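4.3 Setting up storage alerts in Privgate

Privgate can warn you when a shelf or bin is due for a stock check. The sales page says the alerts "learn your habits." They run on a timer. Set the timer properly and they are useful enough.

1. Open Settings, then Locations. Add one location for each bin or shelf you want to track.

2. Type a short name. Names longer than 17 characters get chopped on the label printout, even though the screen shows them in full.

3. Set the check interval in hours. The default is 48, which is too often for most stockrooms and will train your staff to swipe the alert away.

Note: The "Smart Interval" switch was on when we got our copy. Amirul Kwok left it that way through March and the interval never moved. Leave it off until you have seen it do something.

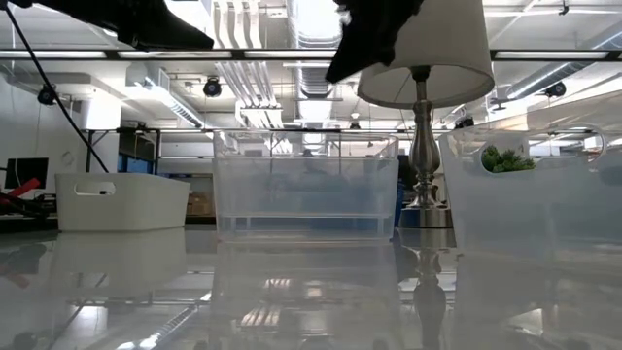
4. Print the labels and stick them on a flat side, well clear of any ridge or curve. Batel label stock is sold as removable. Try one on a bin you don't care about first.

5. Scan each label with the phone app. Wait for the second beep – the first only means the camera has found a code.

6. Go back to Locations and compare the list with your own written one. Do not rely on the "All synced" message.

Caution: Deleting a location also deletes its history, and Undo brings back only the name. Export first.

If you see error 343, sign out on every device and repeat steps 5 and 6. The help screen suggests reinstalling the app, but we have yet to see that make a difference.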